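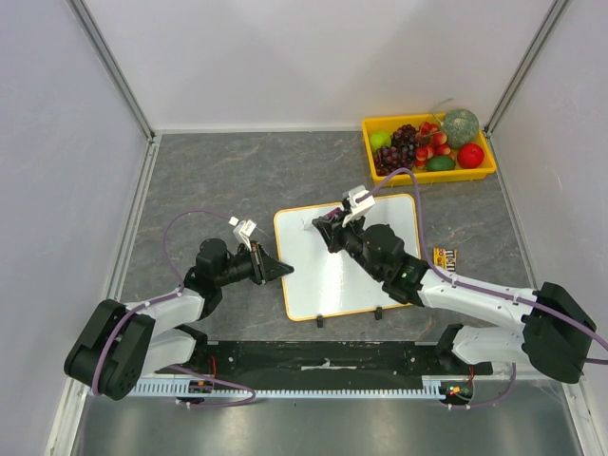 Cell 2 with the fruit basket and the white board set out between the arms.

About Pledby

Pledby sets up and looks after small two-arm robot cells. We install them, keep them running and fix them when they stop. We don't build the arms and we don't sell them. Our customers are labs, training schools and a few packing firms that bought equipment and needed someone to take care of it.

The company was started by Mulugeta Hailu and Berhanu Jemal, who had worked together in the repair shop at Vastura. Mulugeta handles wiring, cameras and software. Berhanu does the mechanical work and most of the site visits.

How we look after a cell

Cell 2 is in our own shop and it is the one we learn on. It has two arms with a mounting strip between them at the front, a camera on each wrist and pale panels on the back and sides. Any change to our service routine is run on Cell 2 before it goes to a customer.

A service visit starts with the power off. We check the bolts at both base joints, then move each arm by hand through its full reach and feel for rough spots. Gripper fingers are wiped, checked for play and replaced as a pair if either one is worn.

Next come the cables. On these cells the camera cable follows the upper link and crosses the elbow, and the elbow is where we find most faults. The cable needs enough slack to let the arm fold completely. Too much and it hangs into the work area. Berhanu sets the loop with the arm folded, then checks it again at full stretch.

The wrist cameras are calibrated last, with the power back on. If a bracket has been knocked, we set the angle again and repeat the calibration for both arms, including the one that was not touched.

We finish with a handling test. The test items are ordinary things: fruit, a plastic basket, snack packets, a board to work over. Grapes are a good check on grip force. The full test on Cell 2 is 566 moves. A failed move is logged with the arm, the joint positions and the item, and the customer gets the whole log.

Repairs

Most repairs are done on site. Connectors, cables, fingers and camera brackets are carried in the van. Elbow and wrist motors come back to the shop, where they are opened, cleaned and run on the bench overnight. Loan arms are available for the models we stock, so call first and have the serial number ready.

Our records go back to the first job. As of 2021-10-18 there are 2234 service entries in the book, and customers can ask for a copy of theirs at any time.

Where we are

Our shop is in the Tamiru building, ground floor, entrance from the loading yard. We share the yard with Presik, so please leave their gate clear when dropping off equipment. Visits to see Cell 2 are by appointment.

Service requests
Parts and loan arms
Contact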